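Open day at the Juvska paper mill

I have wanted to see paper being made since I was a kid, so when the Juvska mill announced it was opening its doors for one Saturday in March, I cleared the day and got on the early bus. It's 42 miles from my place, the last few of them along the river, and by the time we pulled up there was already a line at the gate and a smell of wet cardboard in the air. I was thrilled!

Tours went off every 30 minutes. Ours started in the pulp house, which is loud and warm and a bit like standing inside a washing machine. The pulp itself looks like thin oatmeal. They let us put our hands in a bucket of it (do it if you get the chance, it's silky and very cold) and then showed us how it gets thinned down with so much water that you'd never guess there was any fiber in there at all.

Then the paper machine, the Tedesco. Everyone at the mill calls it by name. It runs the whole length of the main hall, wet at one end and dry at the other, and you walk beside it on a raised steel path while the sheet races along next to you. At the wet end it's just a gray shimmer on a moving screen. A few steps later it's holding together, and by the dryers it's paper -- real paper, warm, going by faster than I could run. I went back and forth twice and held up the group.

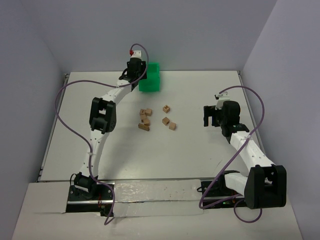
A reader, Welent, wrote in after I mentioned the trip last week to say that the dry end is the part to linger at, and that the sound of the sheet changes just before a reel is full. I wish I'd known that beforehand! I did notice a sort of rising hum near the winder, but I was busy watching the crew get ready for the reel change, which takes 2 people and a lot of shouting.

After lunch (pea soup in the canteen, very good rye bread) I signed up for the hand papermaking table. You dip a mold, lift it level, give it a little shake both ways and let it drain. My first sheet had a hole in it. My second was thick on one side like a slice of badly cut cheese, and I love it. It's drying on my kitchen window as I write.

The shop sells offcuts from the Clutine line, their heavy cotton paper, in bundles of 165 sheets. I bought one and carried it home on my lap. It takes ink beautifully, and fountain pen people should go straight to the cream.

If you go next year, wear shoes with a proper grip and bring earplugs. The last bus back leaves at five, right outside the gate.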